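About Skimness

Skimness is a robotics practice working with small manufacturers, packing sheds and training colleges. We write the working rules for robot cells and we test handling tasks before they go anywhere near a production line. We started with 2 people and a rented bench in a shared workshop. There are 14 of us now.

What we do

Most of our clients already own a robot, or are about to. They have the manufacturer's manual and a risk assessment. What they usually lack is a set of house rules that the people on shift will read and follow. We write those with them, on site, and come back after the first month to fix what didn't work.

The other half of the business is the test bench. Clients ask whether an arm can get mixed items out of a bag, a bin or a carton, and we try it. Soft toys, keys, bottles and rocks are all fair game. They crush, snag, roll and slide in different ways, and a grip that suits one will often fail on the next.

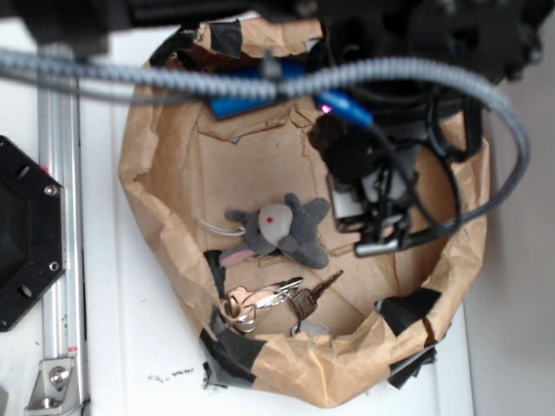
Our bench rules

Every job on the bench runs to the same rules, whoever the client is and however short the job.

Hands stay out of the work area while the arm is enabled. If an item needs moving, the arm is stopped first and the person moving it holds the pendant.

Speed and force limits are set for the softest item in the container. They are not raised partway through a run to save time.

Cables are checked through the full reach of the arm at low speed before the first pick of the day, and again after any change of tooling.

Containers may be patched and reused, but the repair is written down. A torn rim or a loose flap changes how a gripper gets in and out, and a result is no good to a client who can't tell what it was measured on.

Failed picks are recorded the same way as good ones. We don't tidy up the container between attempts unless the test plan says to.

Any person in the room can stop a run and doesn't have to give a reason at the time.
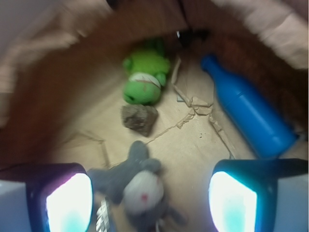
Rules are reviewed every September. Changes during the year go out as a single page, dated and pinned at the bench, and the old page comes down the same day. We keep the whole set to 4 pages. When something is added we look for something to cut.

Who we work with

Our longest-running client is Fatard, a packaging business that asked us for a one-page stop procedure and has stayed on since. We also run an operator course with Sithole College – 2 days, mostly practical – covering safe approach, teach mode, lockout and incident notes.

Paltden is our own checklist for commissioning a picking cell. It is free to use, and licensed trades and colleges are welcome to adapt it to their own sites provided they keep the revision number on the front.

Visiting

The workshop is open to clients and students on Friday afternoons by arrangement. Please wear closed shoes and tie back long hair. You will be asked to read the bench rules and sign them before you go through.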